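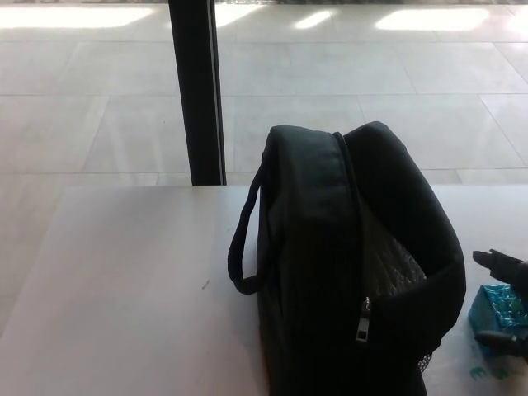 给装袋工位买机械臂之前，先把这张预算表算完

每隔一阵就有人来问我，小仓库、小配餐间要不要上一台机械臂，把小包货物往软袋子里放。我的习惯回答是先别问要不要，先算。下面是我自己用的步骤，顺序别颠倒，尤其别从看报价开始。报价单是最后看的东西。

开始之前准备三样：最近一个月的出货单、一只秒表、一箱你们真正在用的袋子和货。销售带来的样品箱请他放在门外。

第一步：写清楚任务，写到让人嫌烦

"自动装袋"四个字不能拿去询价。要写成这样：保温软袋，拉链从上往下开，开口只有一半，内衬是光滑的绗缝面；货物是铝箔纸包的小块，表面发皱、反光；袋子由人摆在白色台面上，朝向不保证一致。

这几句话里每一处都值钱。软袋没有固定形状，提手会歪到一边，拉链那一侧的布片会往外翻，也可能往里塌。硬纸箱的演示做得再漂亮，跟你的活没有多大关系。我见过的三份方案里，有两份的"节拍时间"是拿塑料周转箱测的，只在页脚写了一行小字。

任务书里还要写明谁负责开拉链。如果答案是"人来开"，那么这个人还站在工位旁边，人工成本就不能从表里划掉。很多回本计算就是在这个地方变得好看的。

第二步：测你现在的手工速度

挑一个普通的日子，我一般选星期四，避开周一的积压。不要提前通知，也不要挑最快的那位。记录连续装满200袋的总时间，中间喝水、换胶带、找袋子都算进去。

测完你多半会发现，真正放货的时间占得很少，剩下的是撑开袋口、理顺提手、拉上拉链。机械臂方案通常只覆盖放货那一段。把这一段单独列一行，预算表里能省下来的工时以这一行为上限。

第三步：列设备清单，别只列机械臂

我的表分成下面几行，每行都要有供应商名字和含税价：

机械臂本体和控制器
夹爪，以及备用指尖
相机和支架
台面、固定件、线缆
安全评估和围挡（协作型的也要评估）
安装调试
培训
第一年的维护
停机时的人工替补

拿我们四月询过的一轮来说，Ralell 报的夹爪单价是1,365欧元，看着不贵。翻到第二页，一副备用指尖455欧元，而且建议常备。三副指尖正好等于一只夹爪。问对方一副能用多久，得到的回答是"视工况而定"。这种回答写进预算表，就按最坏情况填，让对方来反驳你。

Verbeke 那份把相机支架和线缆都归到"现场另计"。凡是"另计"，一律退回去要数字。对方说没有看过现场没法报，那就请他来看现场，看完再报。

第四步：单独给反光和软包装留一行钱

这一行大多数模板里没有。铝箔、镀膜袋、光滑内衬，对相机都是麻烦。窗边工位更要小心，浅色抛光地砖会把阳光反上来，上午和下午的台面亮度完全是两回事。遮光帘、补光灯、换位置重新标定，全是钱，而且往往是装好以后才冒出来。

试机时请这样做：把工位放在你真正打算用的地方，早上九点跑一遍，下午三点再跑一遍，中间不许工程师碰参数。对方如果坚持要拉上窗帘，把窗帘写进他的报价。

包装损耗也记在这一行。夹得太紧，箔纸会破；包装如果掉色，还会在台面上留下印子，得有人擦。试机前把台面擦干净，试完再检查一遍，有什么痕迹就拍下来附在记录里。夹力调小以后，再看掉落次数有没有上去。这两个数字要放在同一张表里看，供应商喜欢分开给。

第五步：自己定验收标准

不要接受"成功率百分之九十几"这种说法，先问分母是什么。我要求的格式很简单：连续做，不挑袋子，人不插手，写下第一次需要人介入是在第几件。

我们让 Prernstead 的演示机按这个办法跑过一次，第61件停了，提手搭到了袋口上。对方说这属于"来料问题"。也许吧，可是我们的来料就是这样，付钱的也是我们。后来这一条被我写进了合同草稿：袋子提手的任何自然位置都属于正常来料。三家里有一家看到这句就不再回邮件了，也算省了时间。

验收条款里至少要有：件数、袋型、光照时段、谁摆袋子、什么算人工介入。擦掉一点污渍算不算，扶一下袋子算不算，都要写明。少写一项，将来就多吵一次。

第六步：算回本，然后把结果打折

把第二步那一行工时乘以你的真实时薪，得到每月最多能省的钱。减去维护、指尖和替补人工。剩下的数去除设备总价，得到月数。

接着再做两遍。一遍假设调试期拖长一倍，一遍假设你们换了袋子供应商，指尖和程序都要重来。如果三遍里有两遍超过你们租约剩下的时间，这件事今年就可以放下了。

Marloes Dekker 替 Mirnness 做采购时看过这张表，她的意见是我太悲观，漏掉了夜班没人可招的情况。这条我接受，招不到人的班次应该另开一页算，那里的替代成本是丢单，比时薪高得多。但她那一页也得填真实的丢单数，不能填"预计"。

第七步：先租后买

能租就先租，租期至少要盖住一次换季和一次袋型变动。租金谈的时候确认两件事：租金能抵多少购机款，退机时的拆装费谁出。第二条常常藏在附件里。

不肯出租、也不肯在你现场试机的供应商，我会直接从名单上划掉。划掉以后如果名单空了，就给手工台换一张高度合适的桌子，再买几个能把软袋撑开的架子，用第二步的办法重新测一遍速度。新测的数字填回第六步，再决定要不要重新询价。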